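Our rules for recording with the hand grippers

November 22, 2020

I promised Marjan Khosravi I would write up the rules we settled on for the hand grippers, so that new people at Torkis can read them on a train instead of hearing them from me across a bench. They have been in use since July. Some came from Pitel, where I worked before, and some we wrote after getting things wrong.

The grippers are the two-finger type you hold and squeeze, with the camera on the body. We use them to record people doing household jobs, and the recordings go on to train the arm. We are on soft goods at the moment, so it is mostly blankets, towels and throws. Cloth is harder than cups. It never lies the same way twice, and a poor grasp can look perfectly fine until you play it back slowly.

Before you start

Check both fingers by hand. Open and close them fully five times and feel for any grit or catching. Look at the fixings on the linkage. If anything moves that should not, put the gripper in the repair tray and take another. Do not tighten it yourself at the bench, even if you have the right driver in your pocket. We lost a whole afternoon in July to a finger that had been done up too tight and no longer closed square.

Wipe the camera lens. Then wipe the fingertips, which pick up fluff quickly.

Write the gripper number on the session sheet. Pejman Hashemi will send back any sheet without one, and he is right to.

Session length

A session is 40 minutes at most, then a proper break away from the bench. We tried 60 and people's wrists complained before they did. Nobody does more than three sessions in a day. If your hand hurts, stop in the middle of the take and mark it as stopped. A stopped take costs us very little.

Takes

One take is one grasp and one release. Leave two seconds of stillness at each end. Don't talk to anyone during a take, because you will turn your head and your hand will follow.

Misses stay in. If you close on nothing, open again, finish the take and mark it as a miss. I had an argument over this with Amirhossein Moradi, who wanted them deleted on the spot. We compared the two ways on the Khokhar batch, 759 takes in all, and he came round once he saw how patchy the deleting had been. One person threw out every miss and another threw out none. Sorting is done later by somebody who wasn't holding the gripper.

Don't tidy the cloth between takes unless the sheet says to. Flat, smoothed-out fabric is easy to record and not much use to us.

People and rooms

If you record in somebody's home, they sign the form before the gripper comes out of its case. Post, photographs, screens and medicine go out of view first. Ask the person to move them; don't do it yourself. If a face gets into a recording, the whole take is deleted, including the copy on the card, and you tell Behrouz Bahrami the same day.

The starting position

I still correct this one more than any other. Start with the fingers open, one on each side of the part you mean to take, and the tips just clear of the surface. With a fold, put the fold towards the gap. If the tips are already pushed down into the pile, the start of the approach is missing and the take can't be used. On fleece and plush it is easy to go too low, as the pile hides where the surface really is. Go slower than feels natural for the last bit.

Hold it there for your two seconds, then close.

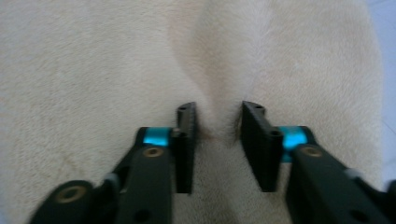 Changing the rules

Anyone can ask for a change. Write it on the sheet by the door with your name and what went wrong, and we go through them once a month. Until a change is agreed, the old rule stands, even if you are sure it is daft. Nghĩa Tiêu has asked for a shorter hold at the start on thin cotton, and we will try that on the next Trernix batch before deciding.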